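Chapter 5
Faking It Well: Artificial Flowers in a Real Room

We use cookies to improve your reading experience. By continuing to browse, you agree to our cookie policy. Accept | Manage settings

I came to fake flowers sideways. My first paid job was dressing a small rental for a firm called Womport, and the budget for greenery was 80 dollars for the whole place. Fresh roses would have eaten that in a week! So I bought 16 artificial stems, stuck them in a jug exactly as they came out of the box, and felt very pleased with myself until my old teacher, Octavian Chiriac, stopped by. He looked at the jug for a while and asked if I was planning to iron them next.

He was right, of course. I'd left every leaf pressed flat against its stem and every stem the same height, so the whole thing looked like a broom. He pulled out five stems, bent them over his thumb, opened up the leaves one by one, and put them back at different heights – and suddenly I had a bunch of roses I wanted to look at.

This chapter is mostly about that kind of fiddling. We'll start with the single stem: where it bends, where the wire stops, how to turn a leaf so you see its top side from the chair where people will really sit. Then we'll move on to grouping. I'm fond of soft colors together (peach, apricot, cream) because they forgive a lot, and I'll show you what happens when you add one strong color to a quiet bunch. After that comes the corner problem, meaning what to do when your flowers have wallpaper behind them on two sides and the pattern is trying to win.

Before you read on, get yourself one long rose stem with its leaves still on. A cheap one is fine. Hold it upright at arm's length against the wall where you'd like your flowers to go, and take your time looking at the leaves before you bother with any petals. 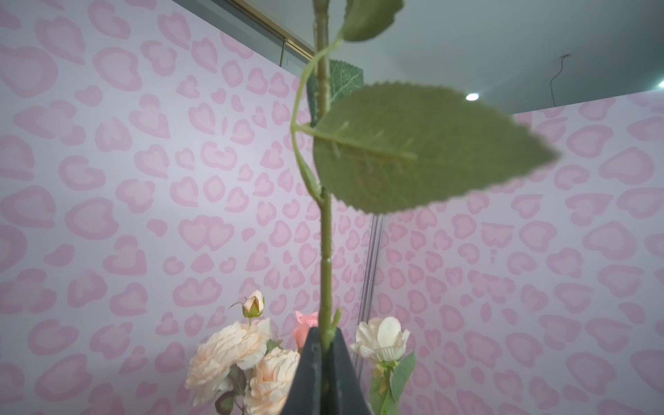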